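Parcombe bench notes, July, 2:20 pm
Stapler teardown, unit 22

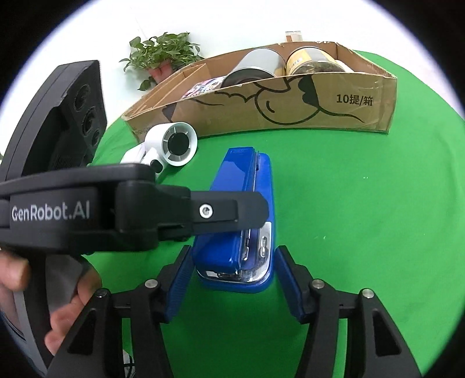

Unit 22 on the green cloth, blue arm and base, silver plate at the near end.

Finally got to the blue one and I love it! The base has a nice long footprint, and the anvil recess is small and tidy. Pak-hei Ng ran 136 staples through it this morning on two-sheet stacks — 2 jams, both in the first box.

Swapped to the Godinho staples after that and it went clean. Want to try thicker stacks next, maybe the Jadness card if there's any left in the drawer.

Spring feels great, much snappier than unit 21. Haven't pulled the pin yet. Pak-hei, please leave the follower in when you open it — I want to measure it in place first.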